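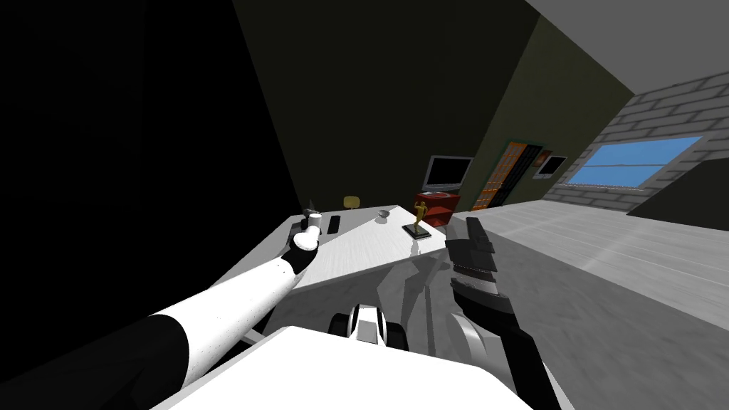 Left gripper closed on a small white cup, right gripper open.

Writing the Crime Novel, Unit 6: The Amateur Sleuth and Her Day Job

Welcome back! This is my favorite unit in the whole course, so bring your notebooks and bring snacks. We spent the last unit on detectives who are paid to detect. Now we turn to the ones who should be somewhere else, and who keep getting phone calls from the somewhere else while they're hiding in a closet.

Reading for this unit: chapters 1 to 9 of the course novel, The Salt Ledger. Read them fast the first time. Then go back with a pencil and mark every place where Brimari, our piano tuner, gets into a room she would never have been invited into otherwise. There are lots of them, and they're wonderful!

Access
A job opens doors. Brimari carries a tool bag and nobody looks at her twice, so by chapter 2 she has been inside the Akgül house while the family argues in the next room. Look at how little the author explains. We get the sound of one key being struck over and over, and a voice saying "not in front of the tuner."

Skill
What does your sleuth notice that a police officer would miss? Brimari hears that the piano has been moved - the tuning has drifted in a way that doesn't fit a heated room. It's a tiny clue and the whole Raten subplot hangs on it. Please don't skip ahead to find out how (I know some of you will).

Cost
This is the part beginners leave out. Every hour spent snooping is an hour taken from paid work. When Brimari misses her appointment at the Jitell hotel she loses the contract, and the rent problem in chapter 9 grows straight out of that. Money trouble keeps a plot moving!

For discussion
Eylül Çınar raised a great point in the last session: does the sleuth have to be good at her job? Come ready to argue either side. Hanne Thygesen will open with her two pages on the incompetent florist, which made me laugh out loud on the train.

Writing task
Give your sleuth a job you know well, or one you can learn about from a friend. Write one scene, 2 pages at most, in which she is working and sees something wrong. She can't stop working. Keep her hands busy the entire time, and let the reader spot the clue a beat before she does.

Drafts go in the shared folder by noon on the day of class. Final portfolios are still due in June.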